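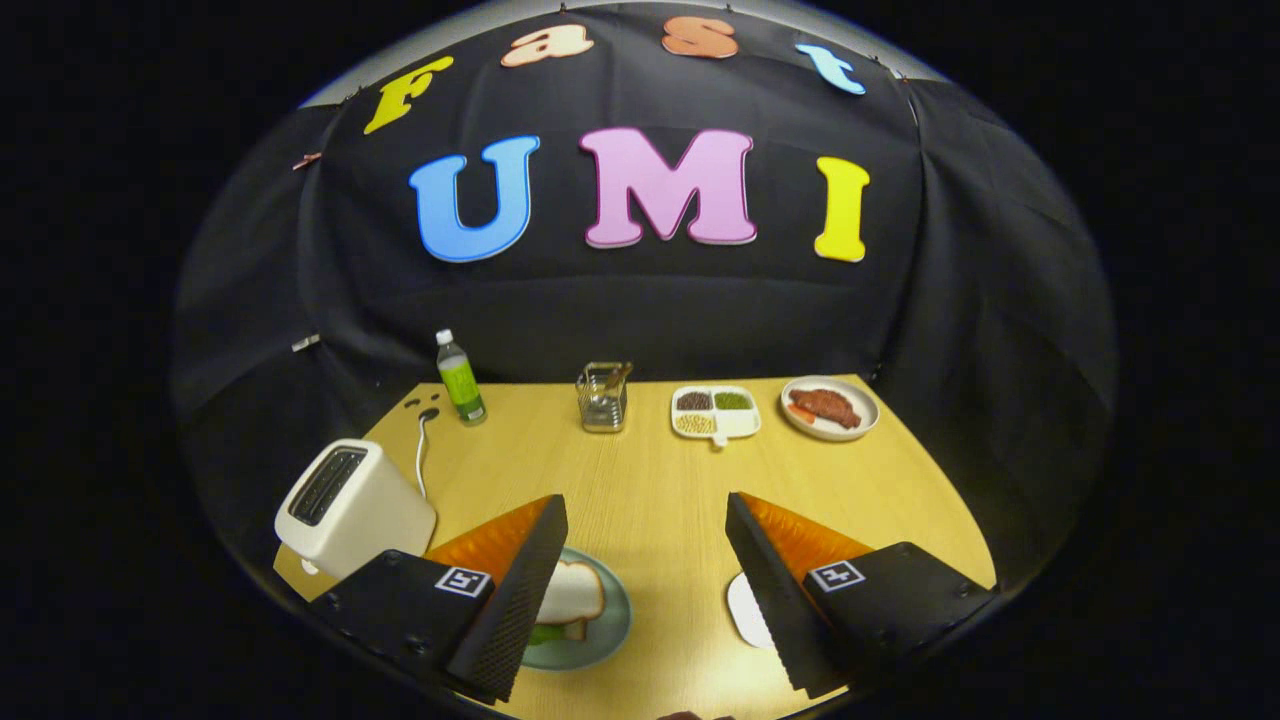
Gisela Barrientos won't let me sit down until I've tried the gripper. "You can't ask me anything useful till you've squeezed it," she says, and hands it over like a cordless drill. So I stand there in my coat in the back room of the Koppel workshop, opening and closing two black fingers with orange pads on them, and after a minute I've forgotten I had questions.

It's a hand-held gripper, made to be carried by a person. You walk it up to the table and pick things up with it, the camera on board records what the fingers do, and later (this is the hope, anyway) a robot arm with the same fingers learns to do the job. Gisela has been building this one since June, mostly in the evenings, partly at Koppel and partly on her kitchen counter in Sotberg. She repairs commercial ovens for a living. I've known her long enough to have had my own oven repaired, and she's exactly the same about both — she wants to tell you about the screws.

"So the screws," she says, right on cue. "I put in more mounting holes than I needed. Everyone who picks it up goes, why are there holes there? And I say, because I'm going to change my mind! And I did, I changed it all through the summer. The bodies stay the same now and I just move what's bolted to them."

The bodies are black and angular, with a perforated texture on the inner faces, and each finger carries a square black-and-white marker on top. I asked about those, thinking they were some kind of label. She laughed at me for a while.

"They're for the camera. It looks down, finds one square, finds the other square, and now you know how far apart your fingers are. No wires to the fingertips, no sensor to snap off. I had a sensor in the first one and I snapped it off putting it in my bag." She had originally printed the squares on ordinary paper and taped them on, and the tape lifted at the corners, and the computer began reporting that the gripper was open when it was very much shut on a dish towel. She lost a whole weekend of recordings that way and still sounds sore about it.

The orange pads are her favorite part, and she'd like it known that they were the worst to make. They're soft, with ridges along the upper edge, and she printed them in a flexible filament from Stalletti after two other kinds let her down. One was so squishy that a fork would roll out sideways. The other was fine for forks and hopeless for anything smooth.

"Plates are the thing," she says. "A plate wants to get away from you. It's thin at the rim and it's heavy in the middle, and you've got it by the edge like a playing card. If the pad doesn't bend, you're holding it on one tiny spot, and it swings. If it bends too much, it droops and your peas go on the floor."

I asked whether that was experience talking. "It was beans," she said.

There are plenty of plates to practice on. Her table is set up like somebody's lunch got halfway ready: a cream toaster, a clear bottle of something green, a stainless steel caddy for utensils, a divided plate with beans and peas on it, steak and carrots on another, a sandwich getting started near the front. Black cloth is clipped up behind the lot, with FAST UMI across it in big colored letters. She talks about the table as if it were a difficult coworker. The toaster cord gets the harshest words. It's thin and white and it runs across the wood right where she likes to bring her hand through.

"I could move it. I know I could move it," she says. "But kitchens have cords. If I tidy up everything that annoys me, I'm teaching it about a kitchen that doesn't exist. My own counter has three cords on it right now and one of them isn't attached to anything."

What did it cost? She'd set herself a limit of $300, not counting the camera, which she already owned, and says she stayed under it "if you don't ask about the filament I threw out." Weight was a bigger fight. The whole gripper now comes in at 369 grams, and she can recite that number faster than her phone number. The early version was a good deal heavier and her wrist complained about it.

"You do a pick, you do another one, it's fine, you feel great, you're a genius. Then you've been at it for 20 minutes and your thumb's gone. And a tired hand gives you terrible recordings! You start dropping your elbow, you come in crooked, and it's all saved in there forever. The robot's going to learn that a person's arm gets sad."

Her fix was to shorten the handle and shift the camera back toward the wrist, and to make herself stop when she notices she's hurrying. The stopping has been harder. She's tried a kitchen timer and found she just turned it off with her other hand.

The arm itself is still in pieces, which I hadn't understood until I saw it lying on a shelf at Koppel under a towel. It's a secondhand Pradus she bought from a man who had given up on it, and two of the joints need new bearings. I asked if it was strange to spend a whole summer on the fingers with no arm to put them on.

"No, I like it this way around," she said. "If I'd fixed the arm first I'd have been playing with the arm. I know me. I'd have had it waving at people. And with the hand-held one I can do something every night, even if it's just the sandwich."

The sandwich is her current project. Bread, lettuce, bread, no crushing. Bread she finds easy enough, lettuce she calls "a wet leaf with opinions." She has 79 sandwich recordings she's happy with and a larger folder she calls "the other ones," which she keeps because she thinks the failures might be worth something later. She showed me a couple on her laptop. In one, the top slice goes on beautifully and then leaves again, stuck to an orange pad, and you can hear her say a word I'll leave out.

I had one last go before I left. I went for the bread, squeezed far too hard, and put a ridged dent in it. Gisela peered at it and said the pads had left a very nice even print, all the way across, and could I please do that again while she was recording.

14 shares | 6 comments

Contact | © 2025 | Back to top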